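Search this site Go

Stornton linen swap finds a new home, and I came back with sheets

Jul 7, 2018
By Rahel Gruber

If you've ever tried to get rid of a perfectly good flat sheet, you'll be as happy about this as I am. The Stornton linen swap, which lost its spot when the old Zervas furniture store closed last fall, is back! It opened again this week in the ground floor of the Trorkstead building, right across from the bus stop, and I went in with two bags and came out with three (my own fault).

The idea hasn't changed. You bring in clean bedding, towels or curtains, you get a paper ticket for each piece, and you trade the tickets for whatever you like on the shelves. No tickets? Most single pieces are $5, and the money goes toward the rent.

Laimutė Krūmiņa started the swap out of her garage and still runs the front table. She told me they took in 300 pieces before the doors even opened, mostly twin sheets and pillowcases. "Please tell people we need queens," she said, so I'm telling you — they need queens. Fitted ones, most of all.

I asked her what goes fastest and she didn't have to think. Plain colors, greens and yellows above everything, and anything soft enough to sleep on in July. Patterns sit there for months, poor things.

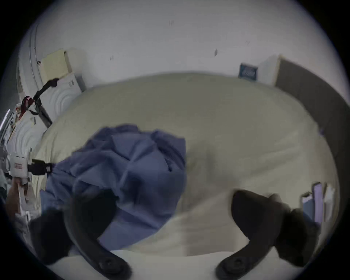
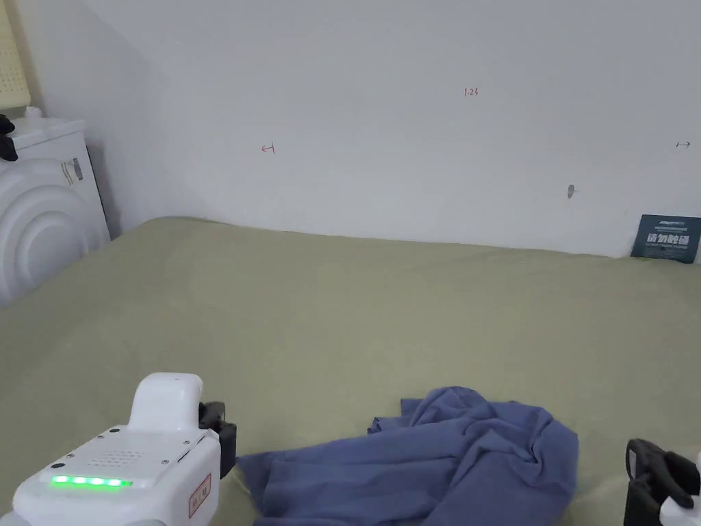 Plain sheet on the bed, mostly bare pale wall behind it.

The new room is bigger than the old one, with a long counter for folding and a mending corner in the back. Normand Hawthorne has set up his sewing machine there and will fix a popped elastic or a torn hem while you shop, as long as the line isn't too bad. I waited through 31 minutes of line, but I had a nice chat with Huguette Paquette about curtain rods, so no complaints.

One change to know about: comforters and pillows are out for now. There just isn't space to store them through the summer, and Laimutė says they'll look at it again in September. Mattress pads are still fine if they've been washed.

The swap is open from 9 in the morning until noon, and drop-offs go to the side door, where there's a ramp. Bring your own bags, they ran out while I was there.

Recent items
Jamon bakery adds a second oven
Laurier Charbonneau to lead summer choir
Library parking lot gets new stripes
Trorkstead building roof work wraps up

Contact us | Copyright 2018 | Back to top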